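Indale, series two: progress to 1 Jul 2019

Scripts for 14 of the 20 episodes are locked. Kamala Nadar delivered the last rewrite of the opening block in March.
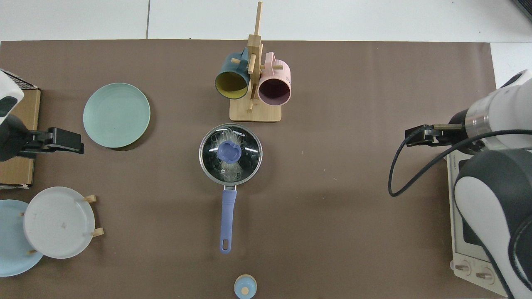 Casting is complete except for two guest parts. Iyer has agreed to handle the sound mix again at last year's rate.

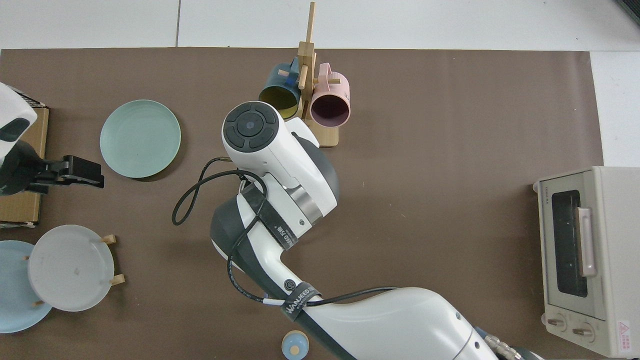
The Erkport shoot has moved back two weeks while the harbor permit is renewed. Spending remains within budget.

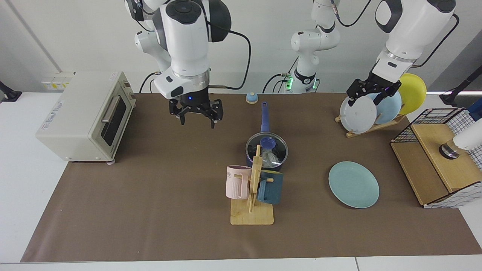 Ha-neul Chae: I would still like the finale read through before we travel. We have set aside a day for this.

Next payment is due on delivery of the first rough cut. 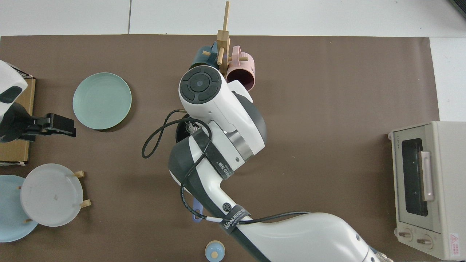 Mug tree with two mugs, Gedatetti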